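May, just gone six in the morning

Couldn't sleep, so I got up and read Fostunia again from the first page, and I'm so glad I did! I had it down in my head as a sad book. I read it when it came out and then lent it away, and what I remembered was the drowned orchard and the long poem to the sister. But it's funny. The ferry timetable poem made me laugh out loud in the kitchen with the kettle going.

The thing I missed completely the first time is how the lines get shorter as you move through the middle section. By the time you reach "Salt, Second Helping" there are only three or four words to a line and you start breathing differently. I read it aloud twice, once fast and once very slowly, and slow is right.

Then I went back to my own pages, which is always a bit of a comedown after reading someone that good, except that today it wasn't. The Naletia sequence has been stuck since winter. I had 2000 words of notes for it and hardly a line I liked, and this morning I took the notes for the market poem, 400 words or so, and just started crossing out. What's left is eleven lines. Eleven! And they sound like something my aunt might say over a fence, and I've been after that tone for ages.

I've moved the Akpan poem to the front as well. It used to close the sequence and it was too loud there, like somebody slamming a door on their way out. At the front it opens things up, and the river comes in early, so when it comes back in the fifth poem you already know it.

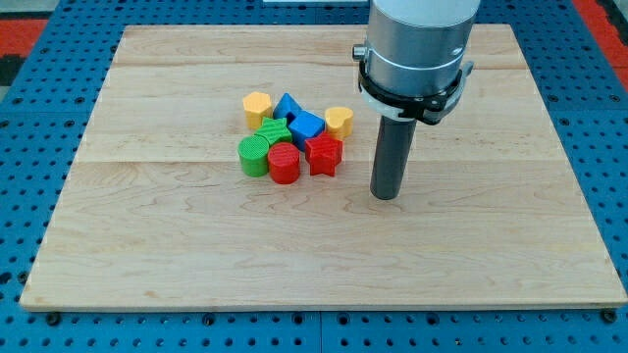
Onyekachi Briggs

Still no title for the whole thing. I keep writing "Naletia" at the top because that's what the folder is called, and maybe it should simply stay. One word, easy to say. I like a title you can say down a bad phone line.

Bondstead have put up the dates for their pamphlet reading and I want to send it this year, finished or not (finished, please). They take up to 1000 words of prose alongside the poems, so I could put in the piece about learning to read from hymn sheets, which has never had a home. It needs a new ending. The old one explains too much.

Tomorrow: type up the eleven lines, leave them alone until evening, then read them out loud with the window open. And buy a second copy of Fostunia, because I know I'm going to lend this one too.

Comments

marrowfat: The ferry timetable poem is my favourite as well. I read it at my brother's wedding and people laughed in all the right places.

Tilly in the hills: Please keep Naletia as the title! And put the hymn sheets piece in.

odd_sock: Does the market poem still have the goat in it? I was fond of that goat.

Onyekachi Briggs: The goat stays. Line nine.

Contact | © Onyekachi Briggs | Back to top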